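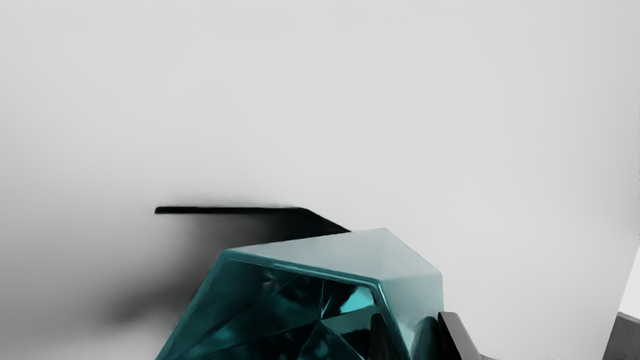

Lists Archive Search Subscribe

Re: [skornus-leg] Lobbying register bill, second reading
From: Mwende Magesa
3 min read

Albane, thanks for the notes. I was in the gallery for the second half and can fill in what you missed.

On January 13, Albane Lecomte wrote:
> The second reading of the lobbying register bill went through the
> assembly this morning with 71 votes in favor and 52 against. I had
> to leave before the amendments were called. Does anyone have the
> final wording of article 4? The version on the assembly site is
> still the one from the first reading, and it has the old threshold.
> Also, did the Boychuk amendment on family members get a vote or was
> it pulled?

Article 4 passed as amended. Anyone paid more than 1000 a quarter to contact members or their staff has to register. The first reading text only covered contact with members. Adding staff was Abimbola Haruna's amendment, and it was adopted by voice vote with no debate.

The Boychuk amendment was withdrawn. Ionuț Lungu asked for it to be held over until the legal office gives a written opinion on privacy. It can come back at third reading, but only if the opinion is filed before the agenda is printed.

Article 9, on penalties, took most of the time. The bill still has a written warning for a first late filing and a fine after that. A motion to drop the warning failed. I did not catch the count, and the clerk's sheet was not posted when I left.

The part I would watch is article 11. It moves the start date from the passage of the law to the publication of the filing forms, and nothing in the text says when the forms have to be published. Two members raised this from the floor. The chair of the drafting group said it would be dealt with in the rules - which was also the answer on the gift limits last year, and those rules are still in draft.

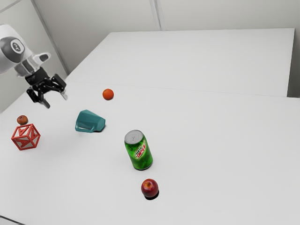
Vol. 13, No. 52

Colleen Leclerc's office is collecting comments on article 11 ahead of third reading. They want short ones, one page at most, with the article number at the top. If you sent something at first reading it does not carry over, so send it again.

To Albane's point about the website: the clerk's desk told me the consolidated text goes up once the drafting group has signed it. I asked for a paper copy in the meantime and got one. It has the article 4 wording as I gave it above, plus a small change in article 6, where "client" now includes trade associations. I can scan it tonight if people want it - reply to me and not to the whole list.

One correction to my own post from last week. I said the Brevden group had asked for an exemption for charities. They asked for a simpler form for charities, with the same deadlines. Sorry for the mix-up.

Mwende

Contact the list owner | © Jotolgate Legislative Lists | Back to top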